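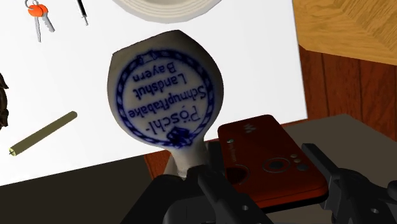 Ticket: checkout won't take my order on the Karnside shop page

Hi again! Still stuck, so I'm adding what I tried since this morning. I put 3 tobacco jars in the cart, the total comes up fine, then I hit Pay and get "session expired" — every single time, even if I'm quick (and I was quick!).

Tried so far:
Cleared cookies, no change.
Switched from Eze to my other browser, same message.
Turned off the Trornus ad blocker, and now the page loads but the Pay button is gray.

One odd thing: if I cut my delivery note down to under 200 characters, the button turns blue again. The box says the limit is 2000, so is a zero missing somewhere?

Update, 4:15 pm: short note worked, order went through, yay! The confirmation email still hasn't shown up though, so please leave this open.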